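Sirker House, Osgate
Room safety inspection – first floor
Inspected by: Dougal Cairns
Comments checked by: Shewit Araya
Date: March 16, 2021

Mark each item Pass, Fail or N/A. Anything failed needs a comment and a name against it.

1. Doors and escape route

Room door closes fully on its own: Fail, room 11. Closer needs adjusting, door stops short of the latch. All others pass.
Landing clear: Pass. Pushchair seen at the last visit has gone.
Fire action notice on back of door: Pass, except room 12, where it has come unstuck. New one left with the office.
Window opens and restrictor holds: Pass. Room 2 is stiff but works.

2. Alarms

Smoke alarm tested by button: Pass in all rooms.
Heat alarm, shared kitchen: Pass. Cover is greasy, please wipe.
Panel log filled in: Fail. Two weekly tests in March not written up. Shewit to speak to the evening staff.

3. Heating and bedding

Portable heaters: one fan heater found in room 12, not on the approved list. Resident told, heater to be taken to the store until it has been tested.
Radiators clear of bedding: Pass after beds were moved out from the wall in two rooms. Bedspreads with a deep overhang should be tucked in on the radiator side.
Clothes drying on heaters: none found. Clothes folded on the bed are fine – the point is to keep fabric off the heat.
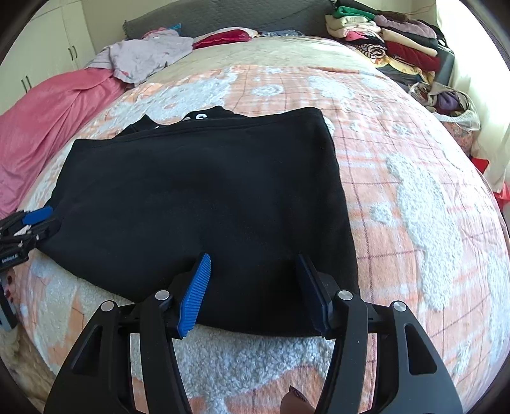

4. Electrics

Sockets and switches: Pass. Cracked plate in room 11 has been replaced.
Extension leads: one per room, no leads plugged into other leads. Fail in room 2, where the lead also ran under the rug. Moved during the visit.
Chargers: several left plugged in under pillows. Reminder to go up on the noticeboard.
Test labels: Pass. The Evard kettle in the kitchen has no label and is out of use for now.

5. Water

Hot tap, first floor bathroom: 56 degrees at the basin. Too hot for an unprotected outlet. Fail – mixing valve to be checked by the plumber before the basin is used again. Sign put up.
Shower heads descaled: Pass.

Still open: door closer in 11, basin valve, panel log, kettle.
Copy to Osgate office and to the folder by the front desk.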